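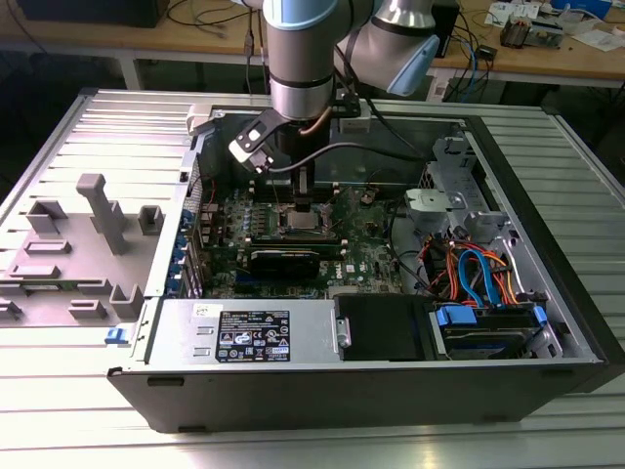
Yoga Menon wrote in to say the Trurnus screwdriver set is fine for the money, but the handle is too fat for laptops. I'd agree with that. I bought mine from Semcombe in November and have used it mainly on old office desktops, where it does a decent job.

The bits are held by a magnet that is strong enough for case screws and a bit weak for anything longer. The two smallest crossheads wore quickly. The flat ones still look new.
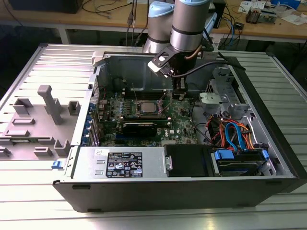 Desktop tower on its side, cover off.

The box is poor. The lid pops open in a bag – I keep a rubber band on mine – and the labels under the bits rub away. I had the Manurung set before this and its case was much better, though the ratchet jammed after 3 months. 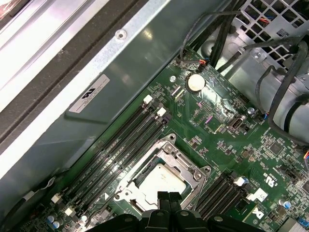 The ratchet on the Trurnus has a fine click and turns well in tight corners. The extension bar wobbles slightly. Spare bits are sold singly, so losing one doesn't mean buying the lot again.

Good for desktops and flat-pack. For laptops, buy something slimmer.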